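Storage & Sorting > Bins, Totes and Tubs

Gray open bins for brushes and cleaning bits – keep or replace?

tubwrangler
I am so happy with my setup lately that I had to start a thread. I switched all my brushes over to plain gray bins with sloping walls and I'm never going back! Everything used to live in a bucket under the sink, handles up, bristles mashed together at the bottom, and I'd end up pulling out three things to get at one. Now I tip the whole lot into one wide bin, lay things down where I can see them, and grab. I have 12 of these bins across the house and the garage. Bought them secondhand from Maldonado when they cleared out their back stock, so they came to me scuffed already.

My question is about the floor of the bin. Mine are stained and scratched and I can't decide if I should scrub them out properly or put in liners.

plustis_fan
Liners, every time. I cut mine from the Plustis roll, the 60 inch one, and it lasts ages. You pull it out, rinse it in the tub, drop it back in. Love it.

gritty_grout
Going to disagree with plustis_fan. Liners trap water underneath and then you've got a smell you can't find. Leave the floor bare and wipe it. A worn bin is still a good bin.

tubwrangler
Okay, so you're both making sense and I'm still stuck, haha. I should say what I mean by stained. It's the mottled kind of wear, light gray with darker patches, and it doesn't come off with dish soap. I've had two goes at it.

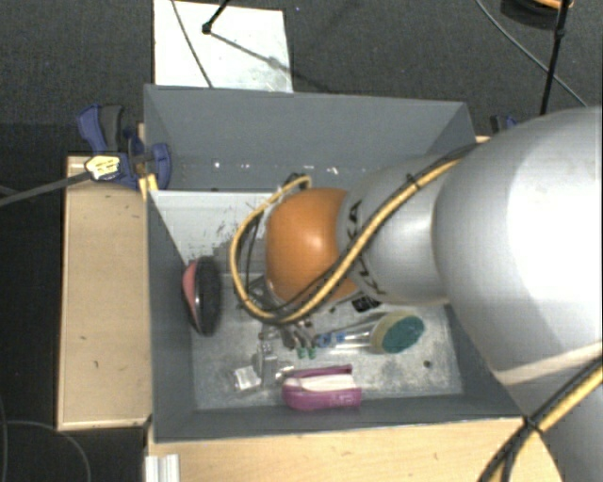
I like to stand an oval brush against the side wall so the bristles aren't pressed flat on the floor, and a dish brush can lie down wherever there's space. The round heads don't seem to mind. I was dead set on dividers at first, but brushes are such odd shapes that a divider always ends up in the wrong place.

gritty_grout
See, that floor looks fine to me. I'd put brushes straight in there.

north_pantry
Same, I wouldn't touch it. But can I argue about the oval brush? I was taught bristles down on a rack so they drain. Propped on its side the water runs into the back and sits there.

tubwrangler
Ooh, good point. Mine get shaken out and hung over the tap for an hour before they go in the bin, so I hadn't thought about draining at all.

plustis_fan
Still say liner. Those darker patches would bug me every single day.

stukow_sam
Chiming in from Stukow, where our water is so hard that everything stains! I got mine lighter with a baking soda paste left on overnight. Mix it thick, spread it over the marks, cover with a damp rag, scrub in the morning. The scratches stay but the color evens out a lot. Try one corner first.

north_pantry
Does that work on the walls too?

stukow_sam
It slides down the walls. Lay the bin on its side and do one wall at a time if you have the patience – I did two walls and went to bed.

gritty_grout
All that for a brush bin.

stukow_sam
It was a fun evening!

tubwrangler
I'm trying the paste tonight on the worst one. If it comes up nice I'll do the rest, and if not I'll borrow a bit of plustis_fan's liner idea for the garage ones only. Has anyone used the Prelteder lids on bins like these, by the way? I'd like to stack a couple in the laundry room.

north_pantry
I have. They fit, but they pop up at the corners if a handle sticks out over the rim. Short brushes only.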